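Clisolance 399 Endurance: Entrant FAQ

Last updated 2nd July

Entries and eligibility

Who can enter?
Any team of two to four drivers, each holding a current club race license or higher. Drivers under 18 need a parent's signature on the entry form and may not take the night stint.

How many cars can start?
The grid is limited to 184 percent of nothing fancy: the circuit license sets the number for each layout, and we publish it with the entry list. Once the grid is full, further entries go on the reserve list in the order they were paid.

Which classes are there?
There are 2 classes. Kairys Class is for production sedans and hatchbacks on control tires. Navton Class is for modified cars with free tire choice. A car can't change class after scrutineering.

Can I enter a car with a turbocharged engine?
Yes, in Navton Class. In Kairys Class the turbo must be the one the car left the factory with, and the boost setting has to match the maker's figure.

What does the entry fee cover?
The fee covers the whole team, one pit garage space shared with another car, one transponder and six paddock passes. Fuel and tires are extra. Additional passes can be ordered through the Storis entry system until the week before the event.

Race format

How long is the race?
The race runs for 399 minutes, and the checkered flag goes to the leader on the next crossing of the line after that time. The clock doesn't stop for safety car periods. It does stop for a red flag.

Is there a minimum number of stops?
Every car must make at least four stops under green. A stop made behind the safety car is allowed but doesn't count toward the four.

How long does a stop have to last?
184 seconds from pit entry to pit exit, timed by the transponder. If you leave early, the missing time is doubled and added as a stop-and-hold penalty.

Can we refuel and change tires at the same time?
No. Fueling has to be finished and the hose disconnected before anyone touches a wheel gun. The driver must be out of the car during fueling.

How long can one driver stay in the car?
Two hours at a stretch, followed by at least an hour out of the car. Time spent under a red flag counts as driving time if the driver stays belted in.

Car and equipment

Is there an engine size limit?
Kairys Class is limited to 3000 cc. Navton Class has no limit, but cars over 3000 cc carry ballast according to the table in the technical regulations.

Do we need our own radios?
Yes. Register your frequency in Storis when you enter. Race control doesn't speak to drivers directly, so one team member has to stay within reach of the pit wall monitor at all times.

What lights are required?
Two working headlights, two tail lights and a rain light. Extra lamps are fine if they don't sit above the roofline. Number panels on both doors must be lit after dusk.

What about long hair under a helmet?
Hair has to be tucked inside the balaclava. Metal or hard plastic clips and pins must be taken out before you put the helmet on.

Changes and refunds

Can we swap a driver after entries close?
One change per team is free up to the drivers' briefing. The new driver must attend the briefing in full.

What if we withdraw?
Withdraw before entries close and you get a full refund, less the bank charge. After that we refund half if a reserve team takes your place. No refunds are given once scrutineering has opened.

When do entries open for next season?
In December. Teams that started this year's race get first choice of race number for two weeks.

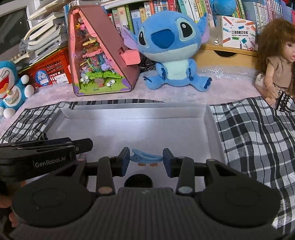
A light-blue hair claw clip. Hard clips like this come out before the helmet goes on.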